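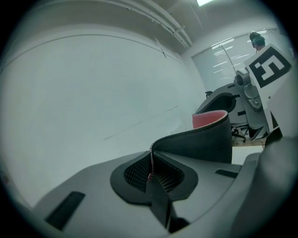

Black fabric with white and grey stitching along the edge.

The repair counter at Joshi opens at 8 in the morning, and by then there is usually a queue. People bring coats with torn linings, school bags with dead zips and trousers worn through at the knee. Sarla Chaturvedi takes each item, writes a ticket and gives a price before anything is unpicked.

She started the business in Gulau in 2000, when the town still had two tailors. Both have since retired. Most of her work then was taking up hems. Now it is mending, and edges are the biggest part of it.

"A cloth goes at the edge first," she says. "The middle might last for years after that."

Her usual repair is a new binding. The worn strip is cut away, the raw edge is pressed flat and fresh tape is sewn over it. Curves take longer than straight runs, as the tape has to be eased round a little at a time. Akash Tomar, who joined her two years ago, spent his first winter practising on offcuts.

Customers often ask for a thread that matches. Tomar tends to suggest a contrasting one for bags and sports clothes, where a slightly uneven match looks worse than a clear difference in colour.

Prices go up in November, when the coats come in and the wait grows longer. Kuldeep Ahuja, a bus driver, has had the same jacket relined twice. He says a new one would have cost him less the second time, but he likes the pockets.

More in this section
The last button maker in Kemel
How to wash wool by hand
Xolani Naidoo on buying second-hand boots
Letters: moths, mothballs and cedar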